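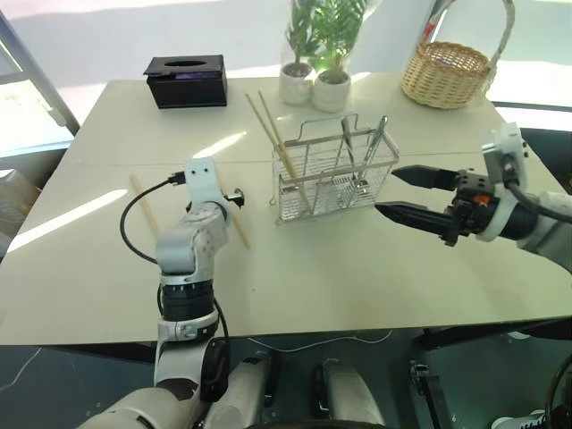
Teaching a two-arm robot to tidy cutlery is my favorite way to get to know a new kit, and the Gurkley starter package makes it a really enjoyable afternoon. Alside sells it with the arms, the jaw grippers, the cameras and the Lolon control software, so you can go from boxes to a first pick without hunting for parts. A wire utensil caddy with divided compartments is a great target because the task can grow with you: begin with the metal handles that stand upright, then try the long chopsticks leaning out of the left side, and save a chopstick lying diagonally on the table for last (that one is hard!). Here's how I set it up.

Home | Kits | Tutorials | Reviews | Contact

Your first cutlery task with the Gurkley kit
Posted Tuesday, April 2, 2024 by Ayaaba Workshop

Step 1. Park both arms and clear their paths

Run the Park routine in Lolon and wait for the green status line. Swing each arm by hand through the space it will use and watch the cables as you go. They need enough slack to follow the wrist all the way around – I like a wide, lazy loop. Plants, baskets and tissue boxes can stay on the table as long as they sit outside the reach zone on your screen.

Step 2. Calibrate the cameras

Do the head camera first, then the wrists. The software walks you through 16 poses per arm. If you have strong sun on a pale tabletop, lower the exposure one notch before you start. I skipped that the first time and had to redo the whole thing.

Step 3. Set the grip

Open the Gripper tab and choose Thin Object. The default force is fine for metal, but wooden chopsticks want a little less. Close the jaws slowly and check the wrist view: a slim handle should stand straight up between the fingertips, with the ribbed pads on both sides of it. If it leans, open up, turn the wrist a few degrees and try again.

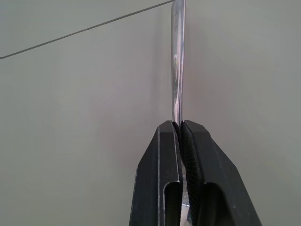 A reader, Dusk_Bench, wrote in to say that the Thin Object setting kept timing out until the firmware was updated, and that the update is easy to miss because it lives under Extras. Good tip, so do that before Step 3 if your kit shipped before October.

Step 4. Record your demos

Press Record, guide the arm through one pick and one place, press Stop. Repeat. The manual suggests 1,000 demos, which scared me, but I had a model worth playing with at 143. Move the caddy a little between takes and mix up which compartment you use.

Step 5. Train and test

Hit Train and go have dinner. When it's done, run the first tests at quarter speed with your hand near the stop button. Misses are useful – save them, record a few more demos from those same spots and train again. Watching it get better is so much fun!

The full kit is $1,779. My one real gripe is the printed guide, which still shows the old menus.

Comments (3)

tinker_lane: Does the training run on a laptop?

Ayaaba Workshop: Mine does, slowly. Close everything else first.

marshmallow9: Got my first fork out of the basket last night, thank you!! Spoons are next.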